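Hard water and the black load

I have been meaning to write up the water in this apartment since December, when the kettle started shedding flakes into the coffee. The building is on a well supply blended with whatever the district sends up the hill, and the blend changes without notice. My titration kit puts total hardness at 370 parts per million as calcium carbonate. Most charts stop coloring in their bars well below that and just write "very hard" across the rest.

Hardness is dissolved calcium and magnesium. In laundry it does two separate things, and I think people mix them up. The first is scale: heat the water and calcium carbonate drops out on the hottest surface available, normally the heating element. The second is that the same ions tie up part of the detergent before it gets to the dirt. With true soap you get a gray curd. With modern detergents you get no curd, but some of the builder is spent on the water and the rest has to do the cleaning.

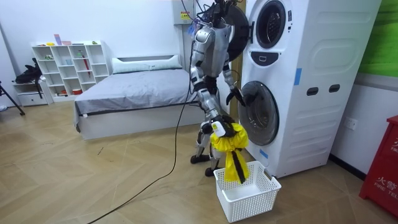 Detergent makers know this, and the dose table on the back of the box normally has a column for hard water. The columns are coarse. Mine jumps from medium to hard with no upper limit stated, so a household at 200 and a household at 370 are told to use the same scoop. I ran the hard dose for a month and the towels came out stiff enough to stand in a corner.

Stiffness is mostly mineral left in the fibers after the final rinse. The rinse water is the same water as the wash water, minus the detergent that was holding the calcium in solution. Adding more detergent fixes the wash and leaves the rinse as it was. I spent too long raising the dose before I worked that out on paper.

Dark cotton shows the problem first. Residue dries to a pale haze along seams and hems, where the cloth is doubled and drains slowly. It looks like fading. A quick test is to soak one item in a bucket with a spoonful of citric acid dissolved in warm water, rinse it and let it dry. If the color comes back, you were looking at mineral. If it doesn't, the dye is gone and no additive is going to help.

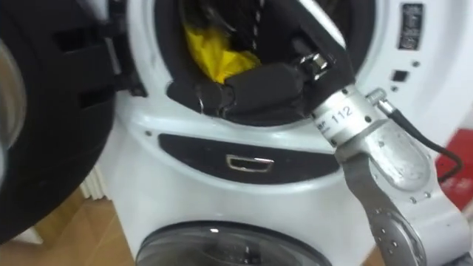

The fix I settled on has two parts. For the wash I add a separate builder, plain sodium citrate, sold by weight under the Lasano label at the hardware store on the corner. It binds calcium well enough at 40 degrees C and lets me drop the detergent back to the medium dose. I weigh 12 grams per load. The scoop that comes in the tub is marked for 9, and I used that for a while, but the haze crept back on the hems.

For the rinse I put diluted citric acid in the softener compartment. Do not use both powders in the same compartment, and do not use the acid anywhere near chlorine bleach. Acid plus hypochlorite gives off chlorine gas, and a laundry closet is a small volume.

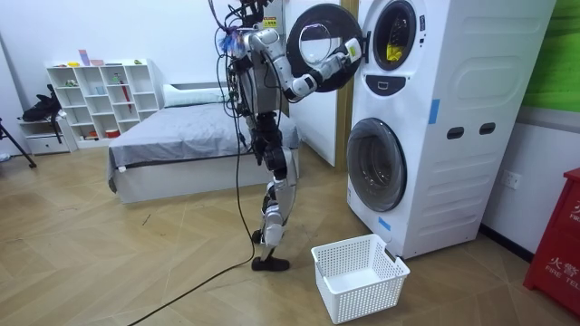

Borghild Skjelbred wrote to me after the kettle post to ask why I don't install a proper ion exchange softener and be done with it. Fair question. I priced a Britus cartridge unit. It needs a drain line for regeneration, and the only drain within reach is already shared by the washer and the utility sink. The lease also says no permanent plumbing. If I owned the place I would do it and delete this post.

There is a magnetic clamp in the same catalog. I have not found a mechanism for it that I can follow, so I left it there.

Descaling is the remaining job. I run an empty hot cycle with citric acid once every 7 weeks, which I picked from the rate the kettle scales and have not otherwise justified. Wipe the door seal afterward. The fold at the bottom holds water, and grit collects in it.
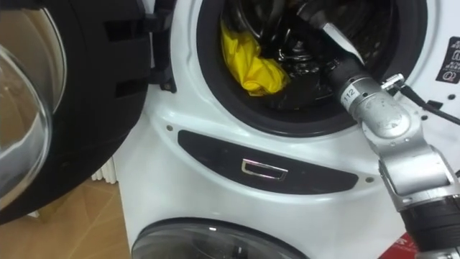 Front loader with the door open and one yellow item in the drum.

Open items. I want a hardness reading on a Friday evening, when half the building is running water and the blend probably shifts. I also want to weigh a towel bone dry before and after a few cycles to see how much mineral it really picks up, but my kitchen scale drifts by a couple of grams and I don't trust it for that yet. Results when I have a better scale.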